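Gundard learns to hold soft things

February 15, 2023 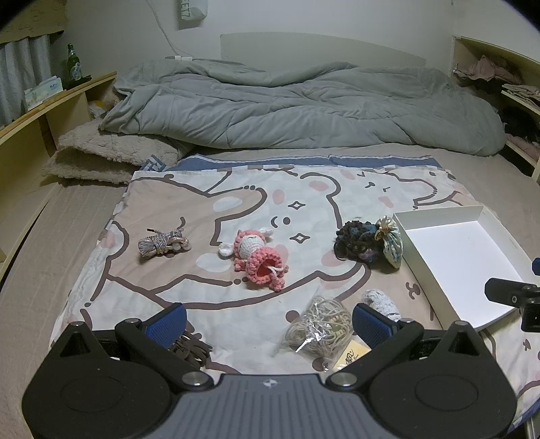 Gundard with the fingers open, between the twine, the crocheted doll and the white tray.

In my last post I wrote that the new fingers were on and that I would start with the difficult objects soon. It took longer than I wanted. The winter in Doltolness is good for indoor hobbies but I had a cold, then there was a lot at work, and one evening I stripped the thread of a small screw and had to wait for new ones from Quiambao, the parts shop on the other side of town. They sell screws in packets of 400, so I am now prepared for a very long life of building grippers.

For readers who are new: Gundard is my hand-held gripper. I squeeze, the fingers close, and the readings from the fingers are saved while I carry something from one place to another. Later I want to put the same fingers on a small arm, and the arm should repeat what my hand did. The arm does not exist yet, except as a drawing and one box of motors under my desk. I started in August with the body from a Storutov kit and since then I have changed the inside almost completely. The outside I left alone, I like it.

All winter I practised with hard things. Wooden blocks, a tea tin, batteries, a plastic cup. With these I was already quite satisfied. The fingers close, the number for the force goes up quickly, and I can see in the log the moment of contact like a step in a staircase. It is a nice feeling to see your first clean step on the screen.

Soft things do not make a step. When I close on a bundle of yarn, the number goes up so slowly that my program does not know when it is holding and when it is only touching. So the craft supplies came out onto the bed, and I have spent most of my free evenings bent over a sheet with a sleeping bear on it, picking up string. My back has opinions about this method. But the bed is bigger than my desk, and if something falls it does not roll under the bookcase.

I will write down what I learned about each object, also for myself, as my paper notes are very untidy.

The twine bundle with the wooden ring is the easiest. If I take it by the ring, it behaves like a hard thing and I have my step again. If I take it by the cord, it turns in the fingers, and the ring swings and pulls everything to one side. I decided to record both ways, and to write in the label which one it was.

The dark yarn is a big heap and the fingers can sink into it. In the beginning I closed from too high and I lifted only three or four strands, with the rest staying behind like spaghetti. You must go down lower than you think, almost until the tips touch the sheet. Then you take the sheet also! I have lifted the bear by his cheek more times than I want to admit. The best height is in between and I still find it by feeling, so I am not sure how I will teach it to a machine.

The doll I was afraid to damage. Crochet loops can catch on anything that has a corner, and I had one sharp edge on an older finger which I rounded with sandpaper before I dared to begin. Now I take her around the body, across the pink loops, and never by the small cord. She is soft but there is enough filling inside that the force curve has a proper shape. Of all the objects she gives me the prettiest logs.

The little pouch with the gold bow looks easy, and I was too confident with it. If I grip near the bow, the fabric slides under the pads and the ribbon moves. Gripping lower is better, on the full part.

The clear plastic bag with cord in it is my enemy. The plastic is slippery, and it also pushes back in a strange way, first it is stiff and then suddenly it gives and the number drops. My program saw this drop and decided that I had let go. It closed the recording in the middle of the lift, again and again, and I lost a whole evening before I looked at the curve properly. I have now told it to wait for 256 samples after a drop before it believes me. Maybe this is too long. With the hard objects it makes the end of each recording a bit lazy, but I prefer lazy to cut in half.

The white string hank and the brown cords I have tried only a few times. The brown ones like to stay hooked on each other, so you think you are lifting one bundle and then its cousins come along too. I will need another label for this.

Every object travels to the white box tray and I open the fingers above it. The walls of the tray are low, and this is good, because I don't need to lift very high and my wrist does not become tired so fast. My first tray was a deep shoebox and I kept knocking the fingers on the side of it.

About the blue pads I had some questions in the comments. They have a texture and it does help, especially with string, which wants to escape sideways. The pads before these were smooth, and I remember the hank simply leaving. What I don't like is that little fibres collect in the texture. After a session with yarn I clean them with sticky tape, and if I forget, the next day everything slips and I begin to look for mistakes in the code. So please, check the pads before the code. I have written this on a paper over my desk and I still forget.

The number of good recordings stands at 415. My goal for the spring is over 1000, with all the objects mixed and the starting places changed each time. When I do it without thinking, I put them always in the same places, so I now throw them gently onto the sheet with my eyes closed. Very scientific.

The next job is the cable. It is too short for the far side of the bed, and when I reach there it pulls on the plug and I get a gap in the log. I could solder a longer one this weekend, but I would also like to try a small battery in the body, if there is room for it. I opened the housing to measure and the free space is not a nice shape. If someone has fitted a flat battery inside a Storutov body, please leave me a comment with the size you used, I would be grateful. A drawing is even better than words for me, my English for battery connectors is not so strong.

I also ordered two more balls of yarn in lighter colours. They are for Gundard, of course, though I have started to learn crochet a little in the breaks between sessions, and so far I have made one flat thing which wanted to be a circle.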